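Changes to the Household Recycling and Paper Storage Arrangements

Monday, March 7, 2022

Readers of this blog will know that I moved to the upper flat in Bastos two years ago, and that the matter of domestic waste has taken up more of these pages than I had intended. The present entry sets out the arrangements now in force in my household for cardboard, paper and mixed packaging. It replaces the entry on the same subject written shortly after the move, which should no longer be relied upon.

The earlier arrangements rested on a single container kept beneath the sink. All dry materials were placed in it and sorted on the evening before collection. This worked adequately during the first winter. It ceased to work when the collection firm, Erkine, altered its terms and began to require that cardboard be presented flat, tied and separate from other paper. Two of my bundles were left on the pavement with a yellow notice attached. I accept that the notice was correct on both occasions.

Under the terms now applied in Bastos, the following is accepted in the paper collection: newspapers, letters, envelopes with or without windows, office paper, and books from which the hard covers have been removed. Cardboard is collected on the same day but must form its own bundle. Drinks cartons are not treated as cardboard and go with the mixed packaging. Paper which has been in contact with food is refused altogether, and should be placed with general waste or, where the household has access to a compost heap, composted.

It is the last provision that has caused the most difficulty. A pizza box is plainly soiled in its lower half and often perfectly clean in its lid. I wrote to Erkine to ask whether the two halves might be separated and the lid put forward for collection. The reply, received after a delay of several weeks, confirmed that this is permitted. I have followed the practice ever since and have had no further notices.

Small printed boxes of the sort in which sweets, tea and toys are sold present a different question. They are light, they are numerous, and they do not stack well until both ends have been opened. My practice is to open them at the table on the day they are emptied and to press them flat by hand. Those with a plastic window are set aside until the window has been cut out. I do not remove ordinary paper labels or small amounts of adhesive tape, as the terms make no mention of them. 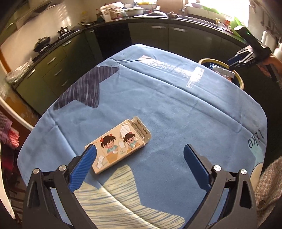
Must the printed inner flaps of a box be torn off before it is put out for collection?

Printed flaps may be left in place, provided that the box has been flattened and that any plastic lining has been taken out.

I turn now to storage between collections. The flat has no yard and no cellar, and the landing must be kept clear under the terms of the lease. I therefore purchased a folding paper stand from Navura, which holds the newspapers upright and allows string to be passed beneath the pile before it is lifted. The stand occupies a space 54 centimetres wide between the bookcase and the hall door. It is sturdy enough, although the feet mark a painted floor and I have had to place felt beneath them. A second stand, for cardboard, was considered and rejected on grounds of space. The cardboard is kept behind the hall door in a large paper sack.

String remains a point of some disagreement among those who have written to me. Erkine asks for natural string and will not take bundles secured with plastic tape. Several readers have suggested strips cut from old cotton sheets. I tried this for one month and found that the knots slipped when the bundle was carried down the stairs. I have returned to jute, which I buy in large reels from the hardware shop opposite the tram stop. One reel lasts the better part of a year.

The position in Utine, where my sister's family lives, is rather different and I mention it only because I am often asked. There is no doorstep collection of paper in that district. Residents take their own materials to a yard on the eastern road, where the cardboard is weighed on arrival and a small credit is entered on a card. The card issued to my sister's household bears the number 2773, and the credits may be set against the annual waste charge. The sums involved are modest. She considers the journey worthwhile in summer and a nuisance in January, and from my own visits I would agree with her on both counts.

Correspondence about missed collections should be addressed to Erkine and should quote the reference printed on the household calendar. Mine is 1713, and I have found that letters quoting it are answered a good deal sooner than those which do not. Telephone enquiries are taken in the mornings only. I would advise against leaving a bundle on the pavement after a missed collection, as it may be treated as abandoned waste. It should be taken back indoors and presented again the following week.

Certain matters have been left out of this entry. Glass is unchanged and continues to go to the bottle bank by the church. Batteries and light bulbs are accepted at the hardware shop during opening hours. Textiles I hope to deal with separately in April, when the new collection point is due to open and its terms have been published. I have also been asked about shredded paper. Erkine's printed terms say nothing on the subject and I have written to enquire. The answer will be added at the foot of this page when it is received.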